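Last updated: March

Notebook, glaze bench. Colour tests for the green, continued

Morning. Kiln opened at 9.40, still a little warm at the bottom shelf. In it were the test tiles from the Ulel clay and from the Skelta clay, same four glazes on both. I write here what I saw before I forget, and I will copy the recipe cards in the evening.

The green with copper at the first strength is good on Ulel, soft and a bit milky where it is thick. On Skelta the same glaze went grey at the edges. I think this is the iron in the body, but I was sure of this also last month and then the grey came on the white body too, so I only write it as a guess. Tile 13 has a pinhole group near the stamp. I rubbed it with my thumb and the holes are sharp, so they opened late and did not heal.

Shrinkage of the Skelta bars: I measured again with the steel ruler and not with the plastic one. The old numbers in this book are from the plastic one, please do not mix them.

Sieving. I made 200 g of the Seixas recipe, dry weight, and passed it two times through the fine sieve. There was more left on the mesh than I expected, mostly small hard crumbs from the ball clay. I crushed them and passed again. The bucket needs a label, I wrote on the lid with pencil but pencil goes away when the lid gets washed.
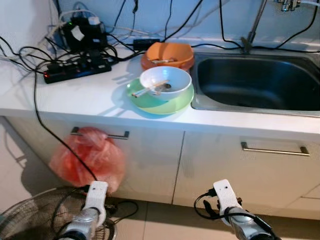

Water: the slurry was too thin at first. I let it stand over lunch and took off the clear water from the top with the sponge. After this a dipped tile held the layer for a scratch test, a bit more than the thickness of a card. Dipping count was three for thin, five for thick. I would like that we all count in the same speed, because my three and another person's three are not the same glaze.

One thing on the rim problem. The darker line at the rim which everybody likes comes only when the glaze runs down a little and leaves it thin there. If we put wax on the rim we lose this line. For the bowls I will try without wax, and wipe only the foot. For the plates I am not sure yet, a flat rim holds the glaze and does not let it move.

Firing plan for the second half:
Slow to start, lid open a finger until no more steam on the mirror.
Then medium, lid closed, bungs in.
Cone on the middle shelf and one on the bottom, the bottom was cold the last two times.
Hold 18 minutes at the top. Before we held 38 and the green on the vertical test pieces went down on the shelf. I spent a long time with the grinding stone to clean it — and there is still a mark.

Kiln wash: one shelf is flaking. I scraped it and put two new coats. It must dry over night, so it stays out from this firing.

Shopping: whiting, a new sponge (the yellow one is falling apart and leaves bits in the glaze), masks. The copper from Nulari is almost finished, I have enough for two more batches if I keep them small. The new bag can have another strength, so keep one spoon of the old for a comparison tile. Last time we did not do this and we argued for a week about a difference that maybe was only the bag.

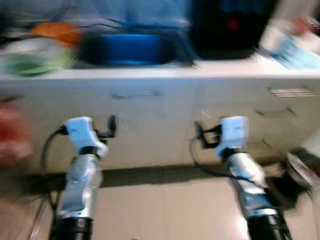
Afternoon, after glazing

Loaded 3.15. The bowls are in the middle, plates on the top shelf with the tall props, tiles in the gaps. Two plates are closer than I like. I turned them a little so the rims do not touch, and I checked with a strip of paper that it passes between them.

I did not put the tile with the double layer (green under, Seixas white over). The white cracked already in drying and pieces were lifting on one corner. Maybe the under layer was too dusty when I dipped it. I washed it off and it goes on the next list.

To look at when we open:
- is there grey on the Skelta again, and only at edges or everywhere
- the pinholes, if the slower start made a difference
- bottom cone against middle cone
- rim line on the bowls without wax

Power meter at start is written on the kiln card, not here. Do not open before the meter shows it is cool enough, even if somebody is curious. I was the curious one last time and the two best tiles have cracks now.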